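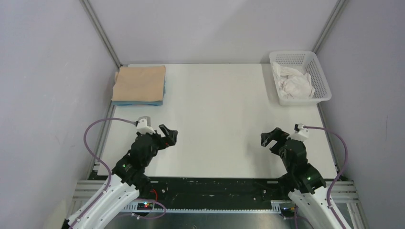
One of the folding cells at Broltby, with the basket on the right and the folded stack on the left.

About Jolgate

We teach robots to fold laundry by doing it for them, over and over, until there is enough on record for a machine to learn from. It is slower than folding laundry. We knew that when we started.

Jolgate was set up by Lech Lis, who had spent seven years writing rules for how a robot should pick up a towel. The towels had not read the rules. He now runs a team of operators in Broltby who steer pairs of arms through each job by hand while the cameras and joint sensors take it all down. One complete go, from first grasp to last, is what we call an example. A good shift gives us 100 of them.

Every example is watched back by someone other than the person who made it. Fumbles are labelled and kept - a learning system that has only seen tidy work tends to panic at its first inside-out sleeve. Examples where the operator sneezed are also kept, under a separate label.

What we do

We collect to order for firms training their own systems, and we keep a general cloth collection called Clutiver, which covers 42 kinds of item. Fitted sheets are in there. They took three people most of May and we would rather not discuss it.

Our grippers are serviced by Delić, two doors down, who have stopped asking how we got fluff in there.

Working with us

Send us the items you care about, washed please, and a note of what finished looks like to you. We will fold a trial batch and send back the recordings, followed by your laundry.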